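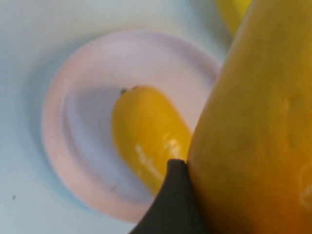 Nach Landum bin ich wegen des Moores gefahren, genauer gesagt wegen der Bilder, die man sich von einem Moor macht. Das Kulturhaus Totari hatte zum Tag der offenen Tür eingeladen, und auf dem Programm stand eine Ausstellung mit dem Titel "Grund ohne Grund". Ich hatte Braun erwartet, viel Braun, und Nebel. Die erste Wand war aber in einem Gelborange gestrichen wie die Schale einer großen reifen Frucht, oben ein warmes Goldgelb, nach unten hin tiefer, schon gegen Bernstein, und mit matten Flecken darin, die man erst aus der Nähe bemerkt. So sehe der Himmel über dem Torf an manchen Abenden im Oktober aus, stand auf einer kleinen Karte daneben. Ich kann das nicht prüfen, ich war im Juli dort.

Das Haus liegt am Rand des Ortes, hinter der Kirche St. Vitus, und war früher eine Schule. Man sieht es noch an den breiten Treppen und an den Haken im Flur, die so niedrig hängen, dass ich meine Jacke lieber über dem Arm getragen habe. Vom Bahnhof geht man eine Viertelstunde, zuerst an der Hauptstraße, dann auf einem Weg mit Birken. Es hatte am Morgen geregnet. Wer einmal dorthin will, dem empfehle ich feste Schuhe, auch wenn er nur die Ausstellung besuchen möchte, denn der letzte Teil des Weges hat keinen Belag.

Die Ausstellung nimmt zwei Stockwerke ein. Unten geht es um das alte Moor, um Sagen, Karten und Briefe. Das älteste Stück ist die Abschrift einer Urkunde von 1297, in der ein Streit um Wiesen beschrieben wird. Das Moor kommt darin nur als Grenze vor: bis dahin reicht das Land des einen, danach kommt lange nichts, und danach das Land des anderen. Ich habe ziemlich lange vor diesem Blatt gestanden. Die Schrift konnte ich nicht lesen, aber es gibt eine Übertragung in heutiges Deutsch, und das Wort, das dort mit "Unland" wiedergegeben wird, hat mir sehr gefallen. In meiner Muttersprache gibt es dafür nichts Entsprechendes. Man müsste "schlechter Boden" sagen, und das klingt nach Landwirtschaft, während Unland auch nach etwas klingt, wo man sich verlieren kann.

Zu den Sagen hätte ich mir mehr Text gewünscht. Von den Irrlichtern hat wohl jeder schon gehört, und auch von der versunkenen Glocke, die man in bestimmten Nächten läuten hört. In Landum erzählt man die Geschichte etwas anders: Die Glocke ist von St. Vitus, und sie ist versunken, weil der Kutscher auf dem Damm eingeschlafen war. Kein Teufel, keine Strafe, nur ein müder Mann. In der Vitrine liegt ein Schulheft, in dem ein Kind diese Sage aufgeschrieben hat, mit den roten Korrekturen des Lehrers am Rand. Der Lehrer hat "eingeschlafen" unterstrichen und daneben geschrieben: "Wirklich?" Mehr erfährt man dazu leider nicht.

Oben sind die neuen Arbeiten. Lucinda Nguyen-Tran hat dort sieben große Tafeln gehängt, die sie "Schichten" nennt. Sie trägt die Farbe sehr dünn auf, wartet, schleift einen Teil wieder ab und trägt neu auf, und am Ende hat man eine Fläche, in der man zuerst gar nichts erkennt. Nach einiger Zeit kommen waagerechte Linien heraus, auch ein Ton von Grün, und bei der fünften Tafel glaubte ich, einen Zaun zu sehen. Mein Nachbar, ein älterer Herr mit Katalog, sah an derselben Stelle Wasser. Wir haben uns darüber nicht einigen können und haben uns freundlich getrennt.

Am Nachmittag gab die Künstlerin eine Führung. Es waren etwa 100 Leute gekommen, viel zu viele für den oberen Saal, und so stand ein Teil der Gruppe auf der Treppe und hörte nur halb mit. Ich hatte Glück und stand an der Tür. Sie sprach leise und ohne Zettel. Drei Dinge habe ich mir notiert. Zum einen, dass das Moor in der deutschen Malerei lange Zeit nur dann vorkommt, wenn eine Birke dabei ist; der Maler brauche offenbar etwas Senkrechtes, an dem er sich festhalten kann. Zum anderen, dass sie selbst im ersten Jahr auch lauter Birken gemalt und diese Bilder später alle übermalt habe. Und dann noch einen Satz, den ich vielleicht nicht ganz genau wiedergebe: Im Wald habe man Angst vor dem, was hinter den Bäumen steht, im Moor aber vor dem, worauf man selber steht.

Jemand fragte, ob die Bilder politisch gemeint seien, wegen der Wiedervernässung, über die in der Gegend anscheinend viel gestritten wird. Sie antwortete, dass sie dazu als Nachbarin eine Meinung habe und auch in die Versammlungen gehe, dass man den Tafeln davon aber hoffentlich wenig anmerke. Einige waren mit dieser Antwort unzufrieden. Eine Frau auf der Treppe rief hinauf, ihr Großvater habe vierzehn Stunden am Tag Torf gestochen, und davon sehe sie hier oben überhaupt nichts. Es wurde kurz still. Frau Nguyen-Tran bat sie dann herauf, und die beiden haben eine Weile vor der letzten Tafel gesprochen, während wir anderen weitergingen. Ich hätte gern zugehört, es erschien mir aber unhöflich.

Dabei hatte die Frau nach meiner Meinung recht, wenn man das ganze Haus betrachtet. Die Arbeit fehlt. Im Erdgeschoss steht zwar ein Torfspaten in der Ecke, doch ohne Erklärung, so als ob ihn jemand dort vergessen hätte. Wer das Moor nur als Ort der Phantasie zeigt, lässt diejenigen weg, die jeden Morgen hineingehen mussten und dort vermutlich wenig Zeit für Irrlichter hatten. Auf der anderen Seite sind die Sagen ja gerade von solchen Leuten erzählt worden. Zwischen den zwei Stockwerken hätte es noch ein drittes geben müssen, in dem beides zusammenkommt.

Im Hof hatte die Druckwerkstatt Okafor ihre Türen geöffnet. Man konnte dort eine Postkarte selbst drucken, mit einem Motiv vom Wollgras, und das habe ich getan. Mein erster Versuch wurde zu blass, der zweite ganz schwarz, der dritte hängt jetzt in meiner Küche. Der Drucker erklärte sehr geduldig, wie viel Farbe man auf die Walze nimmt, nämlich immer weniger, als man denkt. Er macht auch die Kataloge des Hauses. Der Katalog zu dieser Ausstellung ist auf einem bräunlichen Papier gedruckt, das sich weich anfasst und auf dem die Abbildungen leider etwas dunkel geworden sind. Die Texte darin sind gut, besonders der über die Karten. Er beschreibt, wie die Kartenzeichner das Moor mit kleinen waagerechten Strichen füllten, und zwar umso regelmäßiger, je weniger sie darüber wussten.

Zu essen gab es Buchweizentorte und eine Suppe. Die Torte war gegen drei Uhr bereits ausverkauft. Der Buchweizen gehört auch zur Geschichte der Moore, man hat ihn früher auf dem abgebrannten Boden gesät, was ich erst im Gespräch an der Kuchentheke gelernt habe und was in der Ausstellung ruhig hätte stehen können.

Vor der Rückfahrt bin ich noch auf den Bohlenweg gegangen, der hinter dem Haus beginnt. Er ist kurz und endet an einer Plattform mit einer Bank. Nach den Bildern oben im Saal schaut man anders hin, das muss ich zugeben. Ich habe nach den waagerechten Linien gesucht und sie auch gefunden, im Gras, im Wasser und sehr weit hinten in einem Streifen Wald. Ein Kind warf Stöckchen hinein und wollte wissen, wie lange sie zum Sinken brauchen. Sie schwammen alle.

Einige praktische Angaben für Besucher: Die Ausstellung bleibt bis Oktober hängen. Der obere Saal ist nur über die Treppe zu erreichen, einen Aufzug gibt es nicht. Fotografieren ist unten erlaubt, oben nur nach Rückfrage. Die Beschriftungen sind auf Deutsch, für die Karten und die Urkunde liegt ein englisches Blatt an der Kasse, nach dem man fragen muss. Für beide Stockwerke sollte man zwei Stunden rechnen, und für den Bohlenweg noch eine halbe dazu. Der letzte Zug zurück fährt früh am Abend, ich habe ihn mit Mühe erreicht.

Aufgeschrieben am 26/07/2023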